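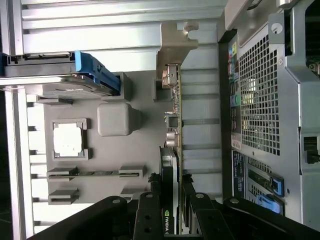

Gripper stops short of the card when approaching from above

Posted by cukton_bench, 16/09/2019

I'm teaching an arm to take expansion cards out of old workstations. The wrist camera sees the narrow green board well enough, but the planner halts 14 mm above it and reports a collision with the graphics card in line with it. Nothing is touching. I've redone the hand-eye calibration twice, the second time out of spite. Planner is Niltico, with the stock collision settings. What should I look at next?

Taha Zerouali

Look at the padding before you calibrate a third time. Niltico inflates every obstacle by 16 mm unless told otherwise — lovely for pallets, hopeless inside a PC. Drop it to 2 for the last part of the approach only, and put it back once you've retracted.

Then check the depth cloud. Shiny case rails and mesh grilles throw stray points, and the planner believes all of them. I crop to a box round the slot and discard clusters under 32 points. Go much higher and you'll lose the edge of a thin board, and the arm will be very confident about the space where it used to be.

soliman_fan

Have you tried turning the speed down?

Taha Zerouali

It will then stop in the same place, later.

gantry_kev

Had this on a Zendlow arm. The gripper model was an old one with shorter fingers. Worth comparing yours with the real thing, some 320 lines of XML and one of them wrong.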